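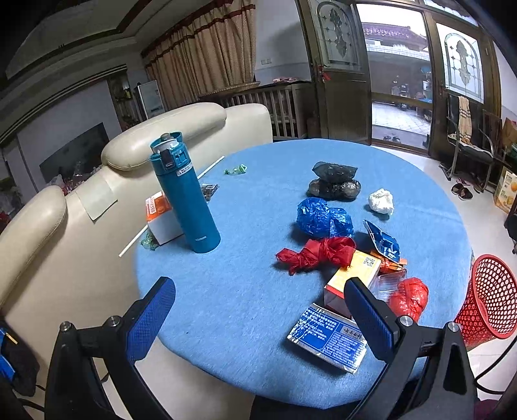 A teal insulated bottle and assorted wrappers on a round table. Bottles like it are at the center of the Proltunmont refill plan.

Proltunmont's refill plan promises less trash, but the numbers are thin

February 2026

Proltunmont says it will put 23 water refill stations in its parks, bus stops and public buildings, starting in March. The town expects them to cut plastic waste. It has not said by how much, or how anyone will check.

The stations will be supplied by Ziretti, which also gets a two-year contract to clean and repair them. The town will pay $210 a month for each one. That price covers filters but leaves out damage, and anyone who has tried the old drinking fountain on Cârstea Street knows how long a broken tap can stay broken.

A town notice calls the plan "a simple switch that people are ready to make." The support for that is a survey of 112 residents, most of whom said they already own a reusable bottle. If so, many of them may be filling it at home for free. The survey did not ask how often they buy bottled water, or where.

Wastel, the hauler that empties the town's street bins, does not sort what it picks up there. So the town has no count of plastic bottles thrown out now and nothing to compare with later. Asked about this, the town office said it would "look at trends." It did not say which ones.

Bottles are also only part of the mess. Snack bags, straws and candy wrappers fill the same bins, and the plan has nothing to say about them.

Free water in a park is a fine thing to have, and on a hot afternoon people will use it. Whether the bins get any lighter is a separate question. The first stations are due at the bus depot and the library, and the contract has no review date.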